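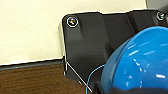 What does a controls software engineer at Clevwood work on? The code between a planned motion and the motor commands, plus the tools the rest of us use to find out why an arm did what it did.

Home Products Software Careers Contact

Robot Software Engineer, Control and Planning
Clevwood - Ruvmont office
Full time, on site four days a week
Posted Nov 30, 2021

Clevwood writes control and planning software for small robot arms used on benches and in light assembly. Our main product is Xia, a motion stack that takes a goal from a task program and turns it into joint trajectories. Dura is the logging and replay tool that goes with it. We are 31 people, and 25 of us write code most days.

We need one more engineer on the motion team. The team looks after the trajectory generator, the joint controllers, the wrist camera calibration routines and the test rigs that run overnight. The last person in this job moved over to perception in October and sits two desks away, so there will be a proper handover.

What you will do

The first few months will mostly be spent on the controller layer. It is written in C++ and runs on a real-time Linux kernel. The loop is stable on the arms we support now, but the code that handles joint limits was written for a single model and has been patched for each one after that. We want it rewritten with the limits read from a description file and checked at load time.

After that the work is split between three areas, and the split changes with the release plan:

- Time-optimal trajectories with jerk limits, including what happens when a new goal arrives in the middle of a move.
- Hand-eye calibration. The present routine asks the user to drive the arm to a set of poses by hand. We want the planner to pick the poses itself and stop when the estimate is good enough.
- Replay in Dura. A customer sends a log, and we should be able to run the same build against it and get the same commands out. Right now this works for the planner and does not work for the controller.

You will also take a turn on support, one week in six. Support means reading logs and answering integrators by email. There are no night calls.

How we test

Every merge runs 2701 planner cases in simulation. The slow set has 3584 cases and runs overnight, with part of it going to the hardware rigs. A failure on a rig is assigned to a person the next morning, and that person is expected to find the cause or write down what they ruled out. Flaky tests are not muted without a note in the tracker. If you prefer to work away from hardware, this job will not suit you - you will spend a fair amount of time standing next to an arm with a laptop, moving a cable or swapping a gripper mount between runs.

What we are looking for

- Solid C++ that other people can read. We use C++17.
- Enough Python to write analysis scripts and test harnesses.
- Working knowledge of kinematics and feedback control. You should be able to explain what a controller does near a singularity and what you would do about it.
- Experience finding faults on a physical machine, whether a robot, a machine tool, a vehicle or something you built.
- Clear written English. Most design decisions here are made in short documents, and comments come back in writing.

It would help if you have used ROS 2, written a nonlinear solver or worked with EtherCAT. None of these is required. A degree is not required either, though you will need to show us work at the same level.

Pay and conditions

The pay band is fixed before interviews start, and we send it to everyone who gets a first call. Health and dental cover begin on the first day. Paid vacation is 25 days a year plus public holidays. We help with moving costs inside the country. We cannot sponsor a visa for this position.

How to apply

Send a resume and a page on a bug you tracked down in a system that moved. Tell us what you saw, what you thought it was at first and how you found the real cause. Leave out anything your employer would not want shared. Code samples are optional. Please do not send a cover letter as well.

Applications go to Chathurika Mondal, who leads the motion team, through the form on our careers page. Put "Control and Planning" in the subject field. She reads all of them herself and replies within two weeks, including when the answer is no.

The process is a phone call, a take-home exercise and one visit. The exercise is a small trajectory problem with recorded data and should take an evening. On the visit you will go through your solution with two engineers, spend an hour on a rig looking into a fault we have put there, and have lunch with the team. We pay for travel.

Other openings
Perception Engineer, Object Pose
Build and Release Engineer, Xia
Front End Developer, Dura
Technical Writer, part time
Summer Internship, Motion Planning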